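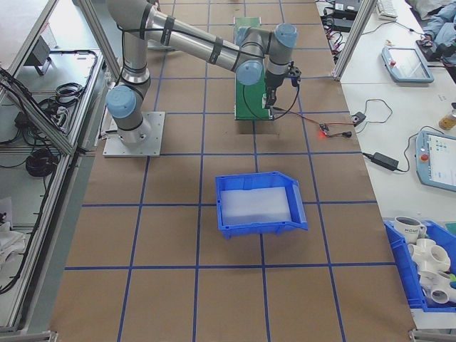

Orkberg Bench Paper, brown, full roll

Heavy brown paper for covering tables, benches and floors
Sold by the roll or by the metre
Two widths in stock, pick up from Trokach or we'll freight it

We love this paper. It's been on the packing table in our own shop since before we sold it, and the reason it ended up on the shelves is that people kept coming in for glue or string and asking what we had on the bench. So now there's a page for it!

Orkberg is a heavy, plain brown paper with a smooth side and a slightly toothy side. The smooth side sheds crumbs, sawdust and dry glue and wipes over with a barely damp cloth. The toothy side takes pencil, crayon, charcoal and marker beautifully, and it's the one most of our school customers put facing up. Neither side is coated. There's no wax or plastic in it, so when you're done it goes in the paper recycling, or under the mulch if it hasn't had paint or solvent on it.

The colour is a proper mid brown. It does vary a bit between batches (the last lot was a shade pinker than the one before), so if you're joining lengths on something that people will be looking at, order it all together and ask us to match the rolls.

Sizes

Narrow roll: 1,387 mm wide, 200 m long
Wide roll: 2,000 mm wide, 200 m long
By the metre: either width, 2 m minimum, cut to the nearest metre

Yes, the narrow roll really is that odd width. It's what the mill's old machine makes and they've never seen a reason to trim it. We used to grumble about it and then found it hangs over the sides of a normal trestle table by just enough to tuck under and tape, which is lovely. The wide roll suits cutting tables, big shared desks and anyone papering a floor before painting.

Both are wound on a stiff cardboard core with plastic plugs in the ends. Keep the plugs! You'll want them when you stand the roll up in a corner, as a bare core slowly mushrooms and then won't spin on a spindle.

What people use it for

Dressmakers have it for drafting patterns. It holds a crease, it's firm enough to trace around and it doesn't tear at the notches the way the thin stuff does. You can roll a finished pattern and have it lie flat again the next day with a couple of cans on the corners.

Potters and printmakers go through a heap of it. Clay dries on it and lifts off in one piece, and spilled ink stays more or less where it fell instead of running through to the timber.

Then there's everybody with a dining table they're fond of. Model kits, puzzles, seedling trays, icing three dozen biscuits with a four-year-old, wrapping up an entire kitchen's worth of glassware before a move. One lady does her whole Christmas lunch on it, with the names and the menu written straight on in texta, and rolls the lot up afterwards, prawn heads and all.

It's also handy as a planning surface. Draw your quilt layout, your veggie beds or your shelving at full size and walk around it. You notice things at full size that you'd never spot on a screen.

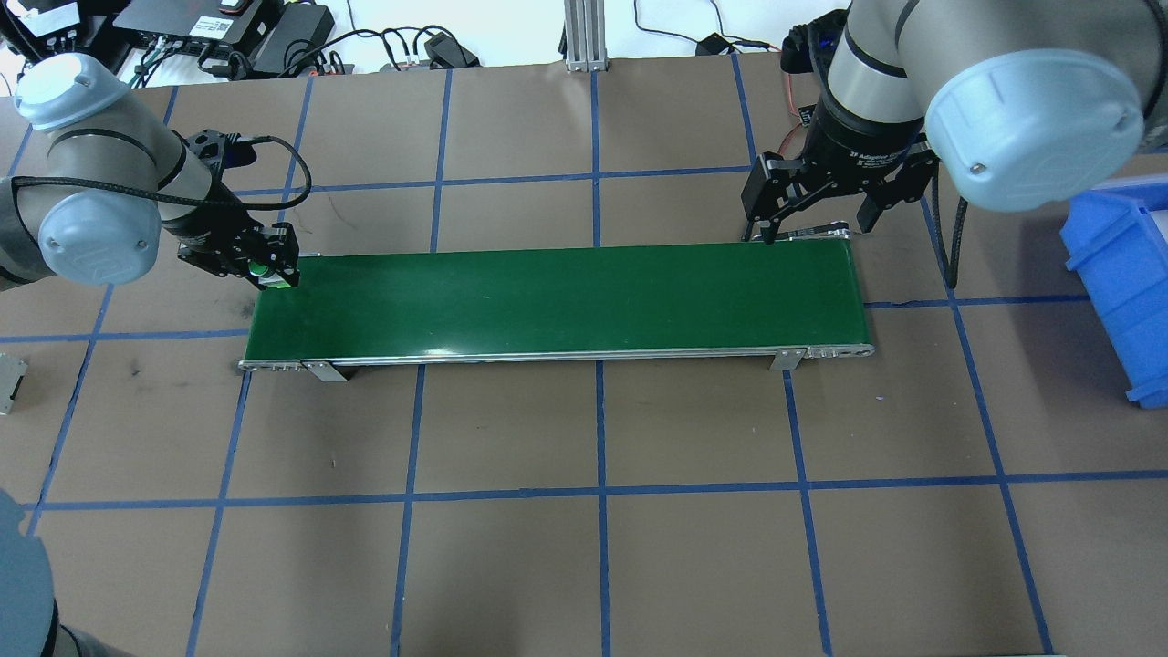

Photo: Tsz-kin Chien

Laying it so it stays flat

The paper has a memory from being on the roll, and it wants to curl up at the ends. Cut your length the night before if you can, and leave it on the table curl side down. By morning most of the fight has gone out of it.

Start at one end, tape that down first, then smooth towards the other end with your forearm or a clean squeegee. Do the long sides last. If you tape the sides first you'll trap a bubble in the middle, and you'll be chasing it about for the life of the sheet.

For joins, overlap by a hand's width and run the tape along the whole seam. A butt join looks tidier on day one but the edges lift as soon as somebody drags a box across them. On a humid day the sheet will grow a little and ripple. Leave it alone and it'll pull tight again when the air dries out.

Which tape? Blue painter's tape is our favourite for the top of the paper. It shows up well against the brown, it peels without taking the surface with it if you get to it in the first few weeks, and you can write on it. For the edges, where the paper meets the table, use something stronger on the underside. Ordinary brown packing tape is fine on laminate and metal. Please don't put it on a French-polished anything.
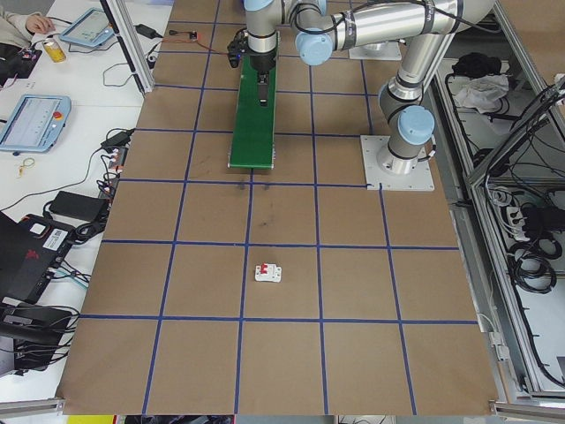 Brown paper with blue tape run both ways to make squares.

Marking out a grid

We get asked about this a lot, so a few notes. A taped grid is a great thing to have on a shared table. Teachers use one to give each kid a patch, quilters use one for blocks, and it's very good for sorting hardware or Lego or the contents of a shed.

Snap a chalk line or use a long straightedge to mark your first line in each direction, and check the corner with a set square before you put any tape down. After that, measure every line from that first one. If you measure each from its neighbour, the little errors add up and your last row comes out visibly skinny.

Decide early whether your measurement goes to the middle of the tape or to one edge. Either works, but pick one and tell whoever's on the other end.

Lay all the lengthwise strips first and the crosswise ones over the top, and press the crossings down with a thumbnail. Pulling the tape tight makes it stretch, and then it creeps back and puckers the paper, so just unroll it and let it drop.

Dispensers

The narrow roll fits the Hsu wall bracket, which we also stock. It's a very simple bit of gear: two steel arms, a spindle and a serrated bar that tears cleanly if you pull down and across in one movement. Screw it into studs. A full roll is seriously heavy and plasterboard anchors won't hold it.

The wide roll doesn't have a bracket to suit at present. Stillow are making us a floor stand with castors, and we've had a play with the prototype, which is terrific. Expect it in August. In the meantime a length of steel pipe across two sawhorses does the job nicely.

Storage

Stand rolls upright somewhere dry, off concrete if possible. Lying down is okay for a short stint, but a roll left on its side for months goes slightly egg-shaped and lurches when you pull from it. Sunlight fades the outer layer and makes it brittle, so leave the wrapper on until you need it.

Pick-up and freight

Full rolls of either width can be picked up from the side door in Trokach. Bring a ute or roof racks for the wide one, it won't go in a hatchback no matter how hopeful you are. Cut lengths come rolled in a tube and post quite cheaply.

Freight on full rolls is quoted by address. Send us your postcode, tell us whether there's someone to help unload, and we'll come back to you with a price before you pay for anything.

Samples

Happy to post you an offcut of the paper so you can try your own pens, glue and tape on both sides. Just ask, and mention what you're hoping to use it for. We're nosy and we like hearing about it.

Goes well with

Blue painter's tape, single or by the box
Hsu wall bracket
Spare core plugs
Long steel straightedge
Chalk line and refill chalk

Page last updated 4/5/21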